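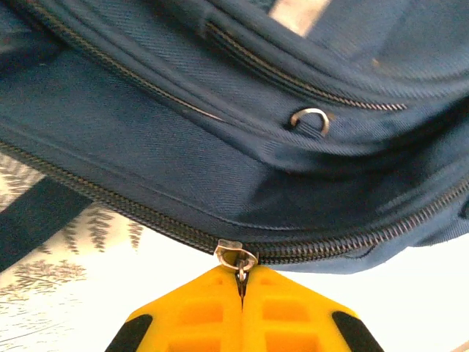 Minutes taken by Lefteris Makris, Flallow product review group

Home | Reviews | Minutes | Parts list | Contact

August meeting, start 2:00 p.m.

1. Previous minutes
Accepted with one correction. The delivery charge on the Dimex quote is separate from the kit price and should have been listed that way.

2. Dimex soft goods kit, trial so far
The group went over the trial of the Dimex finger kit on bags. The kit is the pair of yellow fingers, the wrist camera mount and a one-year service plan. The quoted price is $1,470 per arm. Bạch has been running the bag tasks and gave the report.

The zipper task is set up with the fingers closing on the ring pull of a navy bag. Bạch wants the ring approached from below, with the two fingertips meeting right at the ring. Small pulls are the main reason we are looking at this kit, so the group agreed to keep this task first on the list. Bạch has logged 88 attempts across all bag tasks and will split the log by task before anyone quotes a success rate. Lefteris asked that missed grasps and dropped grasps go in separate columns.

There was some discussion of the wrist camera. Light fabric prints under the bag wash out when the lamp is close. Bạch will try the lamp farther back before we ask Dimex about exposure settings. 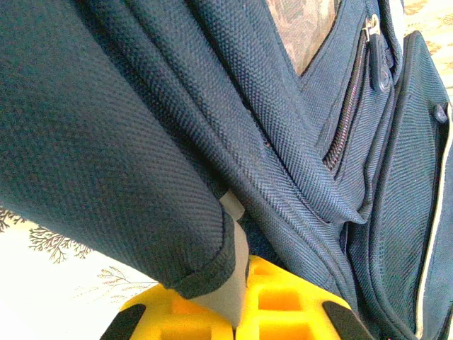

The strap task uses the flat gray webbing that comes out from under the end of the padded shoulder strap. Webbing is easier to find in the camera view than a small pull on dark cloth, but it can fold over when the fingers close. The group wants grasps on the webbing only. A grasp that takes in padding as well is to be marked as a fault, even if the strap moves.

Finger wear was raised. The quote covers one spare pair. Dimex lists replacement pads at $27 a set, and it is unclear whether the service plan includes them — the wording can be read either way.

3. Comparison with Flondham
Flondham has offered a loan unit for two weeks. Agreed to accept, provided the same bags and the same log sheet are used. No decision on purchase until both sets of results are in.

4. Actions
Bạch: split the log by task, repeat the zipper task with the lamp moved.
Lefteris: write to Dimex about the pads and the service plan, confirm loan dates with Flondham.

5. Other business
The shared drive is nearly full. Old camera recordings are to be moved before the loan unit arrives.

Meeting closed 3:10 p.m.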